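Equipment Planning for the Coming Year: Notes on a Small Manipulation Lab

November 3, 2023

The budget for the hand-manipulation work at Skosside is due before the end of the term, and I have set out below the reasoning behind the larger lines. Readers who followed the Kondidora posts will recognize most of the items.

The first decision concerns capture hardware. Our request covers two wearable hand units, with one set of spare finger parts for each. Lodetti quoted 2266 dollars per unit, and the spare sets come to 572 dollars each. Delivery is stated as 11 weeks, so an order placed after the new year would leave little room before the May sessions. 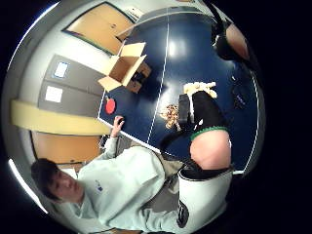
Work at the table, with packing paper and an open box among the items.

The second decision concerns furniture. A table tennis table offers a large, level surface at a low price, and I have not requested a purpose-built bench. The blue top is glossy and picks up the overhead lights, so the request includes a matte cover at 289 dollars. Hosoda offers a cheaper cover, but only in a size that would leave both ends bare.

Cables and small electronics have been underfunded in every plan I have written. They now have a line of their own, including sleeves, clips and a second power supply. Soft toys and other objects for grasping are to be paid for from general supplies.

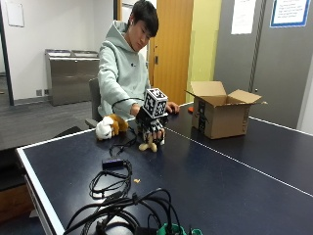
Hosoda's sales office wrote in response to an earlier draft that spare parts should be budgeted per year of use, as finger joints wear at different rates depending on the objects handled. I have accepted the point and will revise the second-year figure accordingly. The first-year request stands.

Recent posts
Leasing or Buying: A Comparison for Small Labs
Kondidora: Closing the First Budget
Storage and Shelving at Skosside
What a Service Contract Should Cover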